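Larkier scalp notes – README

Hi, and thanks for downloading this! Larkier is a pile of notes I kept on dandruff and itchy scalps, turned into a table so other people can poke at it. I started it in October, when my own scalp was flaking all over my sweaters and every website told me to buy a different shampoo. I'm a hobbyist with a spreadsheet, so please don't treat any of this as medical advice.

What you get

There are 4000 rows in one file, notes.csv. Each row is one wash day from one person. 50 people sent in entries, most of them through the Disow message board (thank you, you wonderful flaky people). The columns are person, wash_number, product_type, water_temp, itch, flakes and comment.

Itch and flakes both run from 0 to 5, where 0 is nothing and 5 is "I wore a hat to dinner." Water temp is just cool, warm or hot, as judged by whoever was standing in the shower. 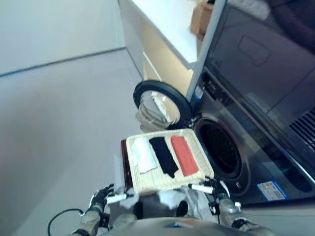

Folded cloths in a woven tray, by the washing machine.

Towels and pillowcases

A lot of people asked for a column on laundry, and I did add one in version 2 – it's called linen_change, yes or no, and it means a fresh pillowcase or towel since the last wash. It's blank for all the older rows. Blank means I didn't ask, so please don't read it as a no!

Product types

I grouped everything by active ingredient (zinc, salicylic acid, coal tar, tea tree oil, none) and left brand names out. Katalin Orbán went through the labels with me and caught a bunch I'd filed wrong, mostly tea tree shampoos that also had salicylic acid in them. Those are now marked "mixed."

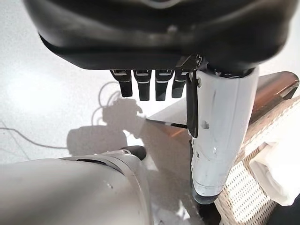

Black robotic hand, fingers pointing down.

Known problems

The itch scores drift. People seem to get more generous with themselves after the first few weeks, and I haven't corrected for that. Comments are exactly as typed, apart from names I took out. Wash numbers skip wherever somebody forgot to write things down.

License

Use it for whatever you like, just mention Larkier somewhere. Fixes go in the issues tab, and please include the row number.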